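Can a machine fold the wash yet? Parberg gets a look

Jun 4, 2019

Anyone who has ever faced a full basket at the end of a long day will understand why folks at Flirkosstead lingered so long by the folding table, and why the coffee went cold. Ming-te Chung has been trying since February to teach a two-armed robot to handle T-shirts, and he was kind enough (and patient enough!) to answer every question, including several from people who mostly wanted to know when they could buy one.

Not soon, he told us, though he smiled about it. Soft cloth never lies the same way twice, and one shirt can take up to 8 minutes, a job most of us finish while talking on the phone. So far his log holds 2362 tries, good and bad, and he reads back through the bad ones most evenings.

Blue cloth and grippers at the white table:

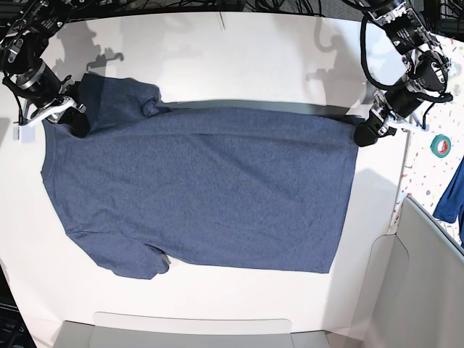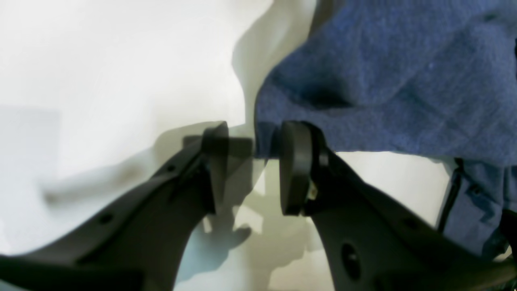
Towels come next, and after them, if all goes well, the fitted sheet, which drew a sympathetic groan from the whole room. Chung plans to bring the work to Sesden later in the year.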